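I have put 57 hours into Pleltavar, and I'd say nine of them were spent playing it. The rest went to menus. There's a menu for your hat. There's a menu for sorting the other menus, which I admit I use.

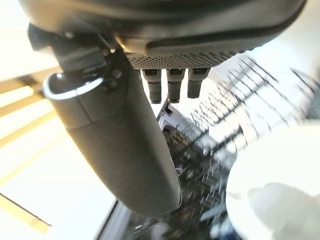
Stella Obura
Columnist, Games

My complaint is with crafting. Every game has it now, even the ones about racing boats. I don't want to gather 79 reeds to make a rope. I want to buy a rope from a rude shopkeeper, overpay, and go fall off something tall. Pleltavar does have a shopkeeper. He sells reeds.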